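# A morning at Atimier's open day

I'd been meaning to go to one of these for ages, and when Casimiro Nieto forwarded me the sign-up page in April I put my name down before I'd even checked the trains (two changes, and a bus at the Dretport end, in case you're thinking of going). Atimier is on the first floor above a tile showroom, and the stairs smell of grout. Coffee at half nine, then straight in.

They teach household robots in simulation. Eleni Berisha, who showed us round, had a wall screen up with the kitchen they're working in this month, which they call Lidis.

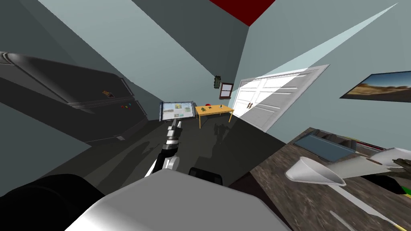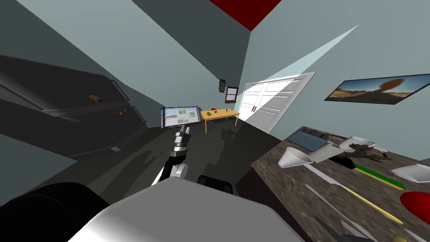

So, the examples! That was what I'd come for, because I spend my own evenings trying to get a very small arm to pick up teaspoons, and I never know how much to collect or what counts as good. At Atimier a person drives the robot through a chore with a pair of handsets, and everything gets saved as they go: what the robot sees, where its joints are, what the fingers are told to do. One go from start to finish is an episode. They want 200 episodes of a chore before they'll bother training on it, which made me feel a bit better about my forty. Eleni pointed out how much is sitting about in Lidis that has nothing to do with the chore, like the desert painting on the wall by the white double doors, or the little red thing on the table at the back. It's deliberate. If every episode happened in a bare grey box, the system would learn the box, and then fall to pieces the first time it met somebody's fridge magnets. They swap the wall colours and the pictures between batches too, and move the light.

I asked about the tilt, as I think everyone does. Each view comes from the robot's own side of things, and they don't straighten it up afterwards. The learner gets whatever the robot gets. My neck had opinions about this after ten minutes, but the people who do it all day seem to read it as easily as I'd read a map upside down.

Then we got to have a turn, which I hadn't expected and was thrilled about. I was put on a practice kitchen with a mug and told to move it from one end of the counter to the other. Reader, I knocked it off. I knocked it off again. The handsets are light and a bit too eager, and I kept reaching as if the arm were mine, when its elbow goes somewhere mine never would. On my third go I got it there, very slowly, with a long wobble in the middle while I worked out which way was left.

I assumed they'd bin the lot, but the wobbly one was kept! Eleni's view is that a few hesitant episodes do no harm as long as the chore gets finished, and that a driver who drifts off and then puts it right is showing the system something useful. The dropped mugs get a label and go in a separate folder. What they really don't like is people standing still to think, so long pauses are trimmed. (I have been leaving all my pauses in. That's a job for this weekend.)

After the sandwiches there was a short talk on the software side. The program that hands out the chores is called Gallardo, and it shuffles the objects on the counter before each episode so that drivers can't get into a rut. Each shuffle has a number, and the numbers stop at 999, for no better reason than that the box on the form was three digits wide when somebody made it. I liked that a lot. I also liked that they were happy to show us the dull bit, which is two people going through yesterday's episodes at double speed, ticking or crossing. It looked like marking homework.

I didn't get a proper answer on how well any of it carries over to a real kitchen. They have a real robot, but it was away for repairs, and I'd have loved to see it try. Casimiro thinks the squashy things are where it will come unstuck, cloths and bread and so on, and Eleni didn't argue with him.

Practical bits: it's free, there's a lift round the back, and the room gets warm, so don't wear a jumper like I did. They're planning another one in the autumn. Take glasses if you need them for screens, and if you're offered the handsets, take your watch off first, as mine kept catching on the strap. The last bus back from Dretport goes at ten past six and it was full.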